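The Week I Finally Sorted the Hobby Table

Tue 1 May 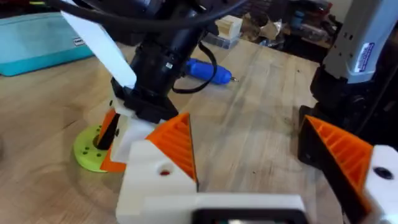

I have been putting off the hobby table for months, and I mean months — the last proper sort was back in November, when I shoved everything into whatever would hold it and called it done. So this week I gave it three evenings and I am so pleased with myself! The big win is the teal bin. It's plastic, it has a lighter edge on the lid, and it got a little white label on the front near the right end, so it can go at the back of the table and still be found. Everything that used to wander now has to live in something, and the something has to have a label. That's the whole system.

The lime-green disc stays out, though. I love that thing. It has a ring of small holes around its face and a bigger one in the middle, and a black rod stands up in the center hole just beautifully. I've been wanting to make a tabletop carousel for my niece's shelf (little paper birds, one hanging off each hole, you get the idea) and this is the base I keep coming back to. I tried a wooden one first, from a kit I ordered from Rilance, and it was lovely but so pale that it vanished against the table. Lime green does not vanish.

The table itself deserves a mention too. I cleared it down to the bare wood on the first evening and had honest-to-goodness forgotten how nice the grain is. It had been living under a cutting mat, two trays and a drift of paper scraps. I gave it a wipe with Suvlow polish, let it sit overnight, and now I keep running my hand over it when I walk past.

Sorting the small stuff took the longest. I had 749 paper birds' worth of offcuts (I weighed ten and did the math, please don't judge me) and kept 70 sheets that were big enough to fold. The rest went to the school art room, who seemed very happy to get it. Beads went into clear containers so I can see the colors without opening anything, and the scrap blocks of wood got a good look-through. I kept more than 15, mostly the light-colored ones, which are so handy for propping things up while glue sets.

Still to do: the thread drawer, which is a horror, and the shelf with all the old Bidell pattern booklets. I'd like to keep those flat and out of the sun, so if you have a favorite magazine box, tell me in the comments!

Next up is the first bird. I'm folding them from the Atanasov paper I was saving for something special, the blue with the tiny gold flecks, and I'm going to try two sizes to see which hangs better.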